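Warum wird die Konserve nicht schlecht?

Ich bin Driss Amrani, und ich liebe Dosen! Bei uns in Dremelmont stehen 51 Stück im Keller, und mein Bruder und ich haben im Januar alle sortiert (das hat den ganzen Nachmittag gedauert).

Aber wieso hält sich Essen in so einem Ding jahrelang? Schuld am Verderben sind winzige Lebewesen, zum Beispiel Bakterien und Schimmelpilze. Die sind so klein, dass ihr sie ohne Mikroskop gar nicht sehen könnt. In der Fabrik kommt das Essen in die Dose, der Deckel wird luftdicht verschlossen und dann wird alles zusammen richtig heiß gemacht, oft auf über 100 Grad. Das überleben die Winzlinge nicht, und neue kommen nicht hinein. Clever, oder?

Früher brauchte man zum Öffnen immer einen Dosenöffner. Heute haben viele Dosen einen Ring zum Ziehen. Vorsicht, der Rand vom Deckel ist scharf! Lasst euch beim ersten Mal lieber helfen. 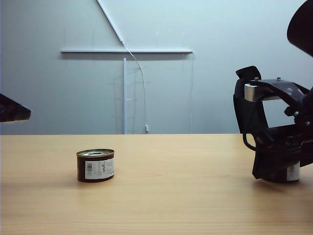 Kurz und breit: Die Dose links hat einen Metalldeckel und vorne ein weißes Etikett mit Strichcode.

Den Strichcode liest die Kasse im Supermarkt. Piep, und schon weiß sie, was es kostet! Schaut doch mal in eurem Küchenschrank nach, welche Dose die kleinste ist.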